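Home | Catalog | Releases | Help Desk | Contact

Print this page | E-mail this page

Ticket 88: Side B of the Lutside reissue plays slow
Status: Open
Opened: 2023-10-26
Opened by: Lakshmi Kurian
Assigned to: Aishwarya D'Souza, Rerness mastering help desk

Lakshmi Kurian wrote:

I bought the vinyl reissue of the Lutside album from your store and side B is slow. Side A sounds right to me. The last track on side B, "Viltico," is flat against my old cassette by nearly a half step, and the singer sounds as if he needs a nap. Your sleeve note says the record was "carefully restored from the original tapes." I have read that sentence on a lot of sleeves.

Before you ask, my turntable is fine. I checked it with a strobe disc at 33 and then played two other records straight after.

Aishwarya D'Souza wrote:

Thanks for the detail. A cassette is a poor thing to judge pitch by, as home decks often run fast. Can you compare with anything else? Please also send the letters and numbers scratched into the blank area near the label on both sides.

Lakshmi Kurian wrote:

I expected the cassette to get the blame. I borrowed a first pressing from a friend and played it on the same turntable. It agrees with the cassette. The reissue is the odd one out.

Scratched into side A: RER 23 A2. Side B: RER 23 B4. Both have VANĚK after the number in a different hand.

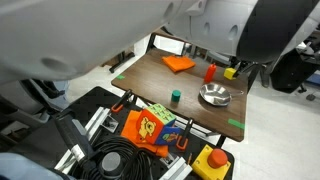 Could the whole band have been tuned low on that side of the album?
Bands do tune down, but then the tempo would match the first pressing, and here the song is both lower and longer, so the transfer speed is the likelier cause.

Lakshmi Kurian wrote:

Longer by how much? I timed it myself and got 4 minutes 23 on the old record. The reissue runs well past that. I'd like to hear your number before I give you mine, so we don't end up agreeing out of politeness.

Aishwarya D'Souza wrote:

Fair enough. I pulled the digital files that went to the cutting room. "Viltico" in our file is roughly 14 seconds longer than your timing of the first pressing. The rest of side B is stretched by the same proportion. Side A matches.

The notes from Vaněk, who did the cut, say side B went through four attempts. The first three were dropped for sibilance on the vocal. No speed change is written down for any of them, and the file I have is already slow before it gets to the lathe, so I don't think the cutting was at fault.

Lakshmi Kurian wrote:

So somebody listened to this side four times, worried about the letter S, and missed that the drummer had slowed down. Was the original tape used at all? I have my doubts. A worn copy tape played on a second machine would explain a lot.

Aishwarya D'Souza wrote:

The transfer log lists two reels. Reel 1 is marked "master." Reel 2, which holds side B, has no marking beyond the title. I can't tell you it is the master on that evidence, and I've asked for the box to be pulled and the reel played again with its line-up tones, if it has any.

I can offer a refund now or a replacement if side B is recut. I have no date for a recut.

Lakshmi Kurian wrote:

I'll wait for the reel. Please leave the ticket open, and please take "original tapes" off the store page until you know.

Aishwarya D'Souza wrote:

Store page wording sent for change. Ticket stays open pending reel 2.

Print this page | E-mail this page

Recent tickets
Download code for Lutside reissue already used
Surface noise on first track, side A
Lyric sheet missing from sleeve
Left and right channels swapped on Viltico single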